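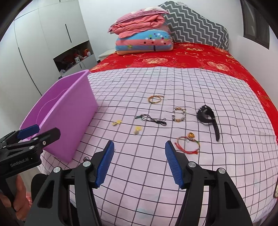 The Waiting Room Nobody Measures

When the clinic in Bamham reopened in April with new carpet and a longer list of services, the county put out a statement calling it a turning point for rural care. Debora Cirillo drove over on a Sunday to read the hours taped to the door. She is 12 weeks past a hip operation and wanted to know when she could see someone about it. The sheet said the doctor was in two days a week.

"They told us access had improved," she said. "Improved from what?"

It's a fair question, and the county doesn't have much of an answer. Its plan for the clinic promises that 90 percent of residents will have "timely access to primary care." I asked what timely meant. Reiko Kudo, who manages the contract for the county, said it meant an appointment offered within 10 business days. Offered, she confirmed, counts the same as kept. A patient who is given a morning slot she can't get a ride to has been served, as far as the report goes.

Kudo defended the measure. Every clinic in the program uses it, she said, and changing it now would make the numbers impossible to compare with last year's. I believe her. I also think a number that can't go down when patients stay home is a strange thing to compare with anything.

The scheduling is run by Girkenik, an outside company that took over the phones from the front desk. Callers press their way through a menu and, if they get to the end of it, leave a message. The company says most messages are returned the same day. It wouldn't say how many people hang up first, and Kudo said the county hadn't asked for that.

Tomoyo Minami, a nurse who worked in the old building for years, remembers the front desk differently from the way the plan describes it. The plan says "inefficient." Minami says the woman who answered the phone knew who was diabetic, who had stopped driving and who would say she was fine when she wasn't.

"You can call that inefficient," Minami said. "She got people in the door."

None of this means the clinic shouldn't have reopened. A doctor two days a week beats the drive to Nomura, and the new exam rooms are better than the old ones. But the county board will vote on extending the Girkenik contract, and the packet members received has the 90 percent goal on its first page and nothing on missed visits.

Cirillo has her appointment now. It's at 8 in the morning, and she's still looking for a ride.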